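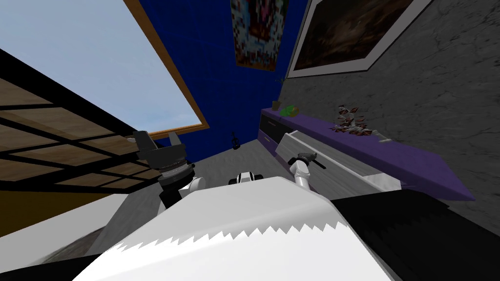

October 5, 2019

So Hotolgate have signed another forward on loan, this time from Terkcombe, and everyone on the club message board has decided the season is saved. I'd like to see her play first.

I have been going to these games long enough to remember the last loan. That one came in January with a big announcement and a scarf photo, started two matches, and went back with a hamstring. The club still had the scarves on sale at 10 dollars in the spring.

The numbers don't thrill me either. Terkcombe used her off the bench most of last year. If she's as good as the press release says, why is a team that couldn't score on a corner kick letting her go? "Game time" is the official answer. Maybe. It could also be that they wanted her wages off the books – the statement doesn't say who is paying what, and I notice nobody at the Benudex Cup launch asked.

My bigger problem is the midfield. We lost to MacPherson two weeks ago and hardly got the ball past the center circle. Put any striker you like up there and she'll spend the afternoon waving her arms. A holding player who can pass forward would have done more for us, but you don't sell 200 extra tickets with a holding player.

And it is tickets, I think. The club wants 500 in the stands for the home opener of the cup, with general admission up to 40 dollars for a family. I'll pay it, same as always. Row C, left of the dugout.

If she scores in her first three games I'll put it in writing here that I was wrong. The comments are open until then.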